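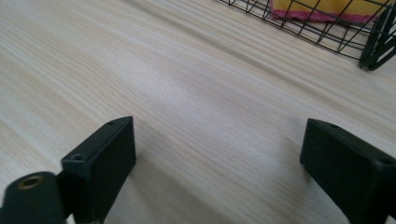

# Does a pale wood table need a special cleaner, or is that just a sales pitch?

**Cleaning & Care > Tables and desks**

**flatwhite_desk**, posted 24th August

We have a big work table with a very light wood top, almost cream, fine grain, and a cable hole near the back edge. It came secondhand from a Grallar office clearance with no paperwork, so I can't tell you what the finish is. I've been wiping it with a sponge and a drop of dish soap.

The shop that delivered it says soap will "starve" the surface and that I should be using Sestine 934, which happens to be sold by the same shop for 40 dollars a bottle. It's supposed to clean, feed and protect. I don't believe wood eats. I've also read two reviews of the stuff that use the same sentence word for word, which didn't help.

What I want to know:

- Is there anything wrong with dish soap on a top like this?
- Does the grayish look in parts of it mean dirt, wear, or just wood?
- We mark positions along the edges with tape. Am I going to regret that?

Please don't answer "follow the manufacturer's instructions." See above.

---

**Adness Road Refinishing**

You're right to be suspicious of "feed." It's a word for selling bottles. If the top has a sealed finish, and most office tables do, a conditioner sits on the finish and can't reach the wood. You get a shine for a while and then a film that grabs dust, and then you need the cleaner to get the conditioner off.

Find out if it's sealed first. Put one drop of water somewhere you don't care about, the underside lip or next to the cable hole, and leave it for 3 minutes. If it stays up in a bead and wipes away with no mark, it's sealed and mild soap is fine. If the spot goes dark, the top is bare or oiled, and you should go easy on water altogether.

Gray is harder to answer. Pale woods often have cooler bands in the grain and those won't move whatever you put on them. Dirt tends to follow where arms rest. If your gray follows the grain lines, I'd leave it alone.

On the sponge: which side are you using? The green scrubby kind will dull a satin finish over a few months, and people blame the soap for it.

---

**flatwhite_desk**

Did the drop test by the cable hole. It beaded, and I couldn't find the place afterward. So that's 40 dollars I'm keeping.

It's a plain yellow sponge. It normally lives in the black wire basket that sits on the same table, which I suppose is the next thing someone is going to tell me is wrong. Tape tabs are still down on the left and right edges.

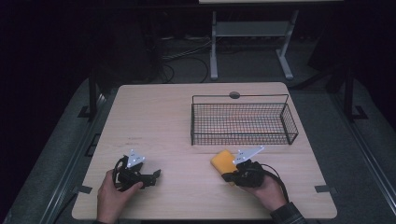 **cheng_street_mender** wrote that a damp sponge in a wire basket is better off than one in a dish, but the basket shouldn't be standing on the wood. Water runs off the sponge, down the wires, and sits in a thin line exactly where the metal touches. Put the basket on a tray, or hang it by the handle somewhere else. I wouldn't trust the coating on any cheap wire basket either. Once it chips you get rust, and a rust mark on light wood is a real repair job.

Tape depends on the tape. Cloth types leave glue if they stay down all summer, and a sunny room makes it worse. There's also the color problem: the wood under the tape doesn't get the light the rest gets, so you peel it and find a neat little rectangle. Soap won't shift that. Move the tabs now and then, or mark the table some other way.

---

**sanded_twice**

I'll disagree with everyone. I used the Sestine on a birch table and it looked great. Been doing it every month.

---

**Adness Road Refinishing**

Great compared with what, though? Wipe half the table with soapy water, the other half with the bottle, dry both and look at them the next day with the label out of sight. I've asked customers to try this and most don't get back to me.

---

**flatwhite_desk**

I'll take soap, a wrung-out sponge and a dry cloth after. Basket goes on a tray. The tape I'm leaving until the end of August, and if there are rectangles I'll come back and complain.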